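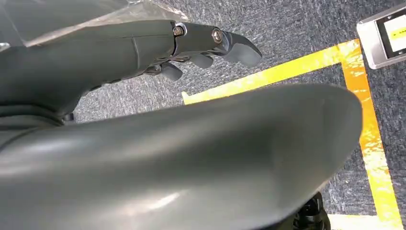 Grey hand, fingers down, screws along the top one.

January, started 9.40

Vollden walking guide, third draft of the island chapter. Back from the crossing with a full notebook and very sore calves, and I want this written up while it's fresh. What a place! I had it down as a half-day stop on the way to Tallia and I now think it deserves two nights at least.

Ferry. The morning boat from Tallia is the one to recommend. Sit on the left going out, because the cliffs come up on that side and you get the whole of Grostmont before you see the harbour. The afternoon boat is fine but you land with the light going and the bakery shut. Duygu's old text has the ticket hut on the north quay. It has moved to the end of the fish sheds, so correct that on the map as well as in the text.

Norðdahl. Lovely. Our current entry gives it one line and calls it "a quiet fishing village", which could be anywhere. Things to put in: the turf-roofed boathouses, the swimming steps by the chapel (cold, but people were in!), the path along the wall where the fulmars sit close enough to look you in the eye. The chapel door lintel is carved with 1553 and the woman with the key was happy to open up and show me round. She thinks the stone came from an older building further up the valley. Nhyira to check with the parish before we print anything beyond the date.

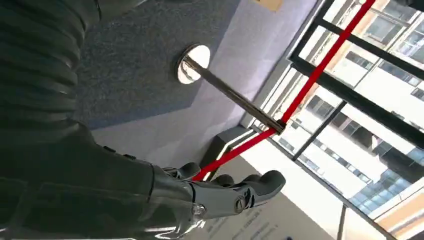

Fingers curled round the red belt.

Grostmont path. Walked it up by the east ridge and down by the sheep track, and I'd swap them in the book. The ridge is loose near the top and much nicer to climb than to come down (I did the reverse years ago and remember it mostly on my backside). Waymarks are yellow up to the second gate, then cairns. The cairns are good in clear weather. In cloud I'd have been lost at the flat bit, so we need a proper warning box there, with the compass bearing. I forgot to write down the bearing. Duygu has it from her trip, I think.

Time up: allow three hours with stops. The summit view goes right over to Tallia, and you can pick out both lighthouses.

Water: none after the lower farm. Put this in bold.

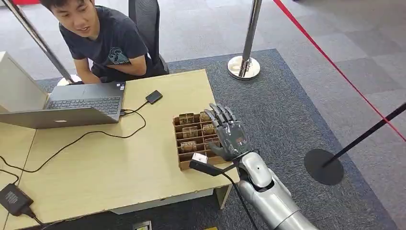
Left to do on the island chapter

Redraw the harbour inset with the new ticket hut and the footbridge.

Cut the history section. It runs to nearly 2000 words and the really good story, the one about the bell going overboard twice, is buried in the middle. Start with the bell.

Guesthouses: 2 in Norðdahl and both answer letters quicker than emails. Prices to come, Nhyira is ringing round at the end of the month.

Bus times. The summer timetable isn't out, so leave a gap and don't copy last year's. We did that for the Tallia chapter and got letters.
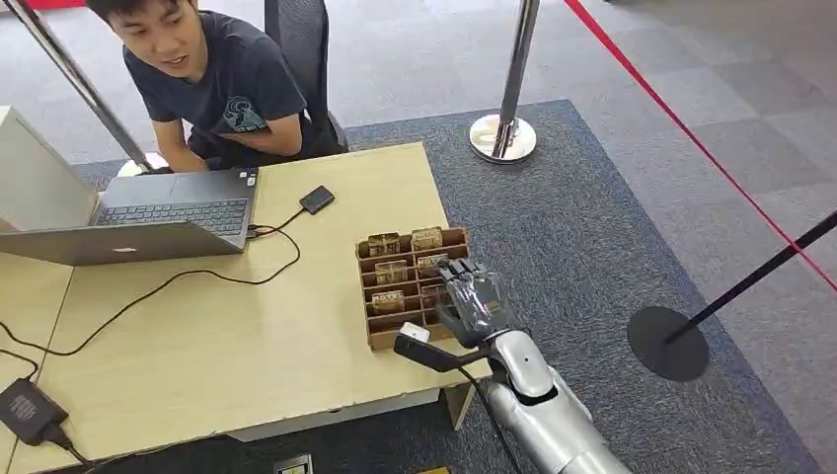 The other gap is food. I ate so well that I stopped taking notes, sorry all. What I have is smoked trout on flatbread at the harbour café, a rhubarb cake at the lower farm (ask at the kitchen door), and a fish soup in Norðdahl that I'd go back for tomorrow. Names and opening hours for all of them still missing.

Duygu wants a rainy-day page too. The net loft museum would carry most of it, and the pool if it's open again by spring. Someone should ring the pool.

Ridge and sheep track swapped in the draft, 4.15. Map not touched yet.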